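Brumerham, October 2026

# Mavside Hall reopens its doors with a new home for local furniture makers

Mavside Hall is open again! After 11 months of building work the old grain store by the canal in Brumerham has come back as a shared workshop, with benches for hire, a drying room for timber and a long, bright gallery upstairs where people can see (and touch) what has been made below.

The opening show is called Zallbridge, after the lane where the town's chair makers used to have their yards. It brings together 93 pieces, from milking stools and spoon racks to a dining table that had to come up the stairs in two halves. Most were made within walking distance of the hall. A few have been lent by families who still use them every day, so if you spot a highchair with tooth marks along the tray, that is how it came to us and we love it.

"I learned to cut a joint in my uncle's garage with a saw that was older than he was," says Shaohua Mao, who runs the workshop. "What I wanted then was a warm room, a flat bench and someone nearby who had already made the mistake I was about to make. We have all of that now, and a kettle."

The building itself has kept a lot of its character. The hoist beam is still in place over the yard doors, and the ground floor has its brick paving back after decades under lino. The roof took longest. Rain had been getting in at the north end, and two of the main timbers had to be replaced in July - the new ones are green oak and will go on creaking for a good while as they settle. Regular visitors should get used to the noise.

There are nine benches downstairs. They can be booked by the half day or by the month, and the price includes use of the hand tools on the wall. The machine room (bandsaw, planer, lathe) is open to anyone who has done the safety morning. People who hold a similar certificate from elsewhere can bring it along and have a quick walk round with a member of staff instead.

Evening classes begin straight away. The first block covers sharpening, simple joints and making a small box with a sliding lid, and it suits people who have never held a chisel. A second block, on seat weaving, follows once the willow has been cut and sorted. Under-16s are welcome at the family sessions as long as a grown-up stays with them.

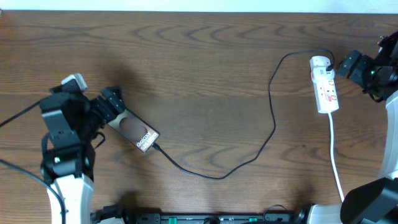
Choosing a board is the subject of the first free talk in the gallery, and it is one Shaohua has been itching to give. She will be explaining how to read a plank before you put a saw to it: where it may want to cup, which face to show and when a cheap piece is the better buy. Grain gets a good half of the evening. Dark lines that swirl and arch along a brown tabletop can carry your eye from one end to the other, and she has plenty to say about placing a pattern like that so it sits well with the shape of the piece. Bring a board of your own if you have one you are unsure about.

Su, the café on the ground floor, is open whenever the hall is. It serves soup, flatbreads and a very good ginger cake, and the tables were all made at the benches next door.

## Visiting

Entry to the hall and the Zallbridge show is free. There is level access from the yard, a lift to the gallery and space to lock bikes beside the hoist. Dogs on leads are fine everywhere except the machine room.

Bench hire and class places can be booked at the front desk. Press visits are welcome during opening hours, and Shaohua Mao is happy to give interviews and show reporters round the workshop. Please ask for her at the desk.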